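Lehtinen Guest House to Open in Nakeo, With Fewer Promises Than Most

NAKEO, 13 October 2026 — Lehtinen, a 30-room guest house on the Wakeck waterfront, starts taking bookings today. We have read plenty of hotel announcements, and we doubt that "steps from everything" ever meant much. The old market is a 25-minute walk, part of it uphill.

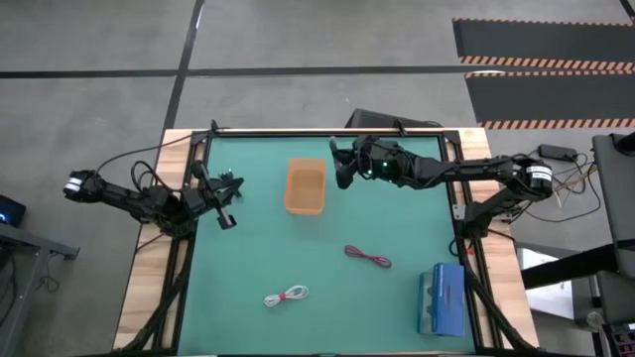
What a room costs, and what it doesn't include

Rooms start at $200 a night with breakfast. There is no resort fee, mostly because we have never heard a good case for one. Parking is extra and spaces are few.
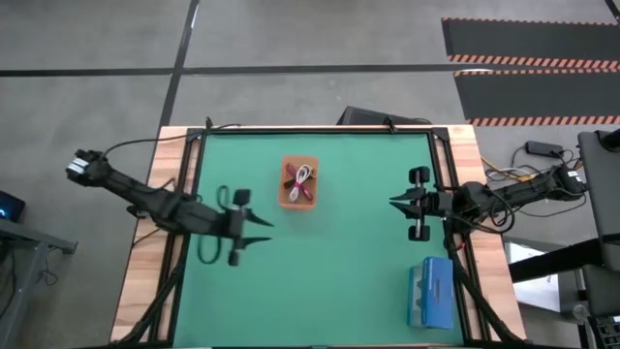
Two robot arms over a green work mat.

Sea views, with limits

Rooms on the upper floor face the bay. Rooms on the street side face the street, and the website says so before you pay. Guests who sleep lightly should ask for the back — the bars on Fisia Lane close late, whatever their signs claim.
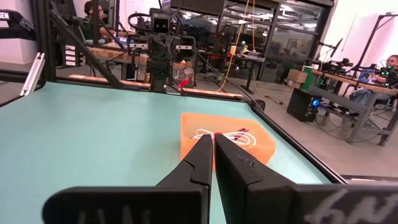 Coiled white cable in an orange bin.

We are also leaving out star ratings. Travel sites gave other places in town top marks before their doors were open, and we don't see what a guest learns from that. Reviews from paying guests will go on our site, bad ones included.
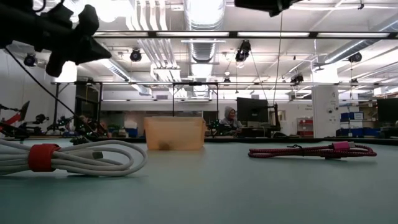

The pool is not finished. The builder says July, and we would not plan a vacation around that date. Until it opens, no picture of it will be used to sell a room.

Bookings and press questions: Lehtinen front desk, Nakeo, extension 3582.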